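Ticket 1411: Claltine wirft mich beim Speichern raus
Erstellt von: Lacey Hulme
Status: offen
Bereich: Rezepte und Einkaufslisten

Hallo zusammen,

ich bin's mal wieder! Eigentlich mag ich Claltine ja total gern, ich habe da inzwischen meine komplette Küche drin (Familienrezepte, Wochenplan, Einkaufsliste fürs Büro), aber seit dem Update im Januar komme ich beim Speichern nicht mehr durch. Ich tippe auf "Rezept sichern", das Rädchen dreht sich 20 Sekunden, dann lande ich wieder auf der Anmeldeseite und alles, was ich geschrieben habe, ist weg. Beim ersten Mal dachte ich noch, ich hätte mich vertippt. Beim Bananenbrot habe ich dann dreimal von vorne angefangen und war danach ehrlich gesagt etwas grantig.

Was ich schon probiert habe:
Abgemeldet und wieder angemeldet, brachte nichts.
Cache geleert, danach ging es genau einmal und dann wieder nicht.
Anderer Browser, gleiches Spiel.
Am Tablet über die App: da klappt es, solange kein Foto dranhängt.

Und das mit dem Foto ist, glaube ich, der springende Punkt! Rezepte ohne Bild gehen nämlich fast immer durch, die mit Bild nie. Zum Testen habe ich ein ganz neues Rezept angelegt, nur Titel "Banane", eine einzige Zutat, kein Text, nur mit Foto.

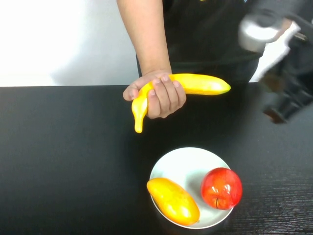
Hường Dương: Bei mir genau dasselbe, aber ich glaube nicht, dass es am Foto selbst liegt. Schau mal unter Konto, Sitzung, ob da "Automatisch abmelden" angehakt ist. Seit dem Update war das bei mir plötzlich an, und das Hochladen zählt anscheinend als Untätigkeit. Haken raus, neu anmelden, dann ging es wieder.

Oh, danke! Den Menüpunkt kannte ich gar nicht. Der Haken war bei mir tatsächlich gesetzt, und ich schwöre, ich war da nie drin. Also raus damit, neu angemeldet, Testrezept nochmal angelegt: gespeichert, mit Bild, beim ersten Versuch. Danach gleich das Bananenbrot hinterher (60 Minuten Backzeit, falls es jemand nachbacken will, und bitte wirklich überreife Bananen nehmen), auch das ist jetzt drin.

Ganz zufrieden bin ich trotzdem noch nicht. Um 7 Uhr heute früh war der Haken nämlich wieder da! Ich hatte über Nacht nichts angefasst, nur das Tablet lag noch angemeldet in der Küche. Kann es sein, dass die App die Einstellung vom Browser überschreibt? Ich habe ihn jetzt auf beiden Geräten rausgenommen und beobachte das mal.

Zwei Fragen an den Support hätte ich noch: Gibt es irgendwo einen Entwurfsspeicher, aus dem man die verlorenen Texte zurückholen kann? Und könnte man vor dem Abmelden vielleicht eine Warnung einblenden? Das Ticket lasse ich bis dahin offen.

Liebe Grüße
Lacey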